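Pedport residents asked to bring cups for the shared tea corner

The tea corner on the ground floor of the Lindqvist building in Pedport will change from disposable cups to real ones this January. The residents' group made the decision after a short meeting, and the first cups are already being sorted.

Until now, people who came to the evening language class or the sewing table bought their tea in packs of thin cups, paid from a small box near the door. Salma Slaoui, who keeps the box, told us that the cups cost more every season and that the trash was full before the class ended. "We have cupboards at home with too many mugs," she said. "Everybody has one they never drink from. Please give us that one."

The group wants to collect 30 cups and mugs. They don't need to match. Glass, ceramic and hard plastic are all accepted, if there is no crack and the handle is firm. Very large mugs are difficult to store, so the group asks people to keep these at home. Small kitchen towels are also welcome.
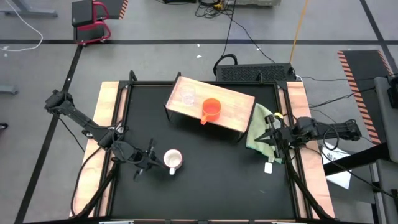 A low shelf will be used for the cups that are ready to use, and cups waiting to be washed will stay down on the table. Mahmoud Zaki prepared this arrangement. He worked for many years in a hotel kitchen in Prillholm and he has strong opinions about where a cup should stand. He asks that nobody hangs cups on hooks, as was done in the old tea corner, where two of them fell during one winter.

There was some discussion about who will do the washing. The group agreed that each person washes the cup they used, and that one person checks the shelf at the end of the evening. For the first 3 weeks this will be Ehab Kabbaj. After that, a list will be placed beside the sink and people can write their names.

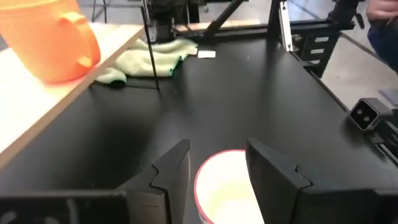 Children's drinks are a separate question. Parents from the Carnana playgroup use the room in the mornings, and they asked for lighter cups which a small hand can hold, and something to pour from. An orange pitcher and a white cup with a red rim are among the things set out, and more of this kind are needed. Rachid Ragab, a father of twins, would like at least 20 small cups for the playgroup, kept separately from the mugs of the adults.

Cups can be brought to the ground floor between 4 and 6 p.m. Please wrap glass in newspaper and write "glass" on the bag. The disposable cups that remain will be used first, and no new packs will be bought.

Text: Sunil Talukder

2 comments | 20 shares

Related items
Sewing table looks for buttons and zippers
New opening hours for the Pedport bicycle room
Playgroup moves its winter party to the ground floor

Contact the newsroom | Copyright Pedport local news | Back to top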